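Notebook > The Studio Question > May

Thursday, late

Went to see the Tutomstead room again. Maribel drove, and talked the entire way about how this was the one. She said the same of the place over the bakery and the same of the garage with the slope in it, where every ball of yarn we own would have ended up by the door. I said I'd keep an open mind. I don't think I did.

The facts, so I have them down before Maribel's version takes over. It's unit 404, fourth floor, with a freight elevator that works "most of the week" according to the woman from Woltley who has the keys. I asked which part of the week it doesn't. She laughed and didn't answer. Rent is 1,000 a month, heat included, and we'd have to sign for 2 years. I asked what "heat included" means in January and she said the building holds its warmth very well. It was a mild evening in May, so I had no way of checking that, and I noticed nobody offered to put it in writing.

Yurani wants it because of the loading. Her big floor loom comes apart into pieces that two people can carry, but they're long pieces, and she's had enough of stairs. Fair. If the elevator runs, it beats where we are now by a mile. If it doesn't, we'll be hauling a loom up four flights, and I know who'll be on the lower end.

Prapai was less sure. He likes the size. He walked it heel to toe, his usual method, and came out with enough room for all the looms plus the cutting table plus a corner for the dye pots, if there's water. There's water down the hall. So every bucket goes down the hall and comes back up the hall, full, over a floor the lease says we have to give back clean. I've seen Prapai carry a bucket. I wrote WATER on my hand and underlined it.

Then the lighting. Maribel says I'm obsessed and maybe I am, but I've been matching color under bad tubes for most of my adult life and I'm tired of it. I once finished a whole runner at the old Llanos place thinking I had a nice soft gray going and took it outside and it was green. A definite green. I sold it to my cousin, who says she likes it, and keeps it in a drawer.

So while the rest of them were discussing shelves I stood and looked up. It's fluorescent in there. Ms. Woltley (I never did get her name) said the tubes were "daylight," and I asked if she meant the kind that says daylight on the box or the kind that looks like daylight, and she said she'd find out. I'd brought three skeins in my bag, the rust, the plum and the one Yurani calls brown, and I held them up one by one. The plum was fine. The rust looked tired. The brown looked like a different brown, but to be fair it does that at home too. Yu-ting said to stop torturing the yarn and buy clip lamps.

She may be right about the lamps. It's just that "we'll buy lamps" was also the answer at the garage, and "we'll buy rugs" was the answer over the bakery, and somewhere along the line all this buying turns into rent.

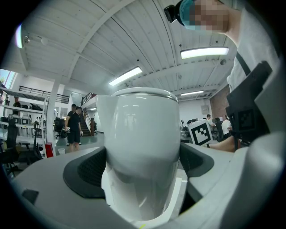 The ceiling worries me more than I let on. It's corrugated, white, and everyone agreed it looked clean and bright, which it does. I asked what rain sounds like under it. Blank looks. Six of us trying to hear each other over the looms is bad enough without a storm joining in. Maribel says I could come up with a complaint about a meadow. I said a meadow would have ticks.

And there's the column. White, floor to ceiling, on the left side of the room. Prapai drew his plan with the looms along that side and left the column out completely, and when I mentioned it he said we could hang a calendar on it. You can't throw a shuttle through a column. Yu-ting took his pencil and turned one of the looms sideways, and then it worked, sort of, provided no one ever needs to get behind it to tie up the treadles. I'm the one who ties up the treadles.

What I did like, and I'm putting it down because Maribel accuses me of leaving the good parts out: all that white. Even I could see it would be easy to work in. The Vonmont room had wood paneling the color of strong tea and I used to come home with my shoulders up around my ears. There's space to step back from a piece and look at it properly. I haven't been able to do that in years. At our present place I step back and I'm in the hallway.

We had soup afterward at the counter across from the station and took a sort of vote. Yurani and Maribel yes, Prapai yes if there's a sink, Yu-ting said she'd go along with whoever does the paperwork. Milagros couldn't come tonight but she'd texted Maribel a yes before anybody had described the place to her, so I don't know how much that's worth. I said I'd tell them Sunday. Maribel said that meant no. I said it meant Sunday.

What I want before then:

The elevator in the lease, with something about what happens when it's out.
A straight answer on a sink, or permission to put one in, and who pays.
Somebody to stand in there with me at noon with the rust skein. I've only seen it in the evening, both times, and I find it a little funny that evening is the only time they show it.
The name of whoever had it before us and why they left.

Maribel will say that last one is snooping. We didn't ask at Vonmont, and the previous people could have told us all about the smell from the drain.

I'll call Woltley in the morning. If she says "I'll find out" again I'm going to ask for a date.

Wound the warp for the blue towels when I got in, mostly to calm down, and lost the cross halfway. Redid it. It's after midnight and the plum is still in my bag, along with the bread from the soup place that I meant to give Yurani.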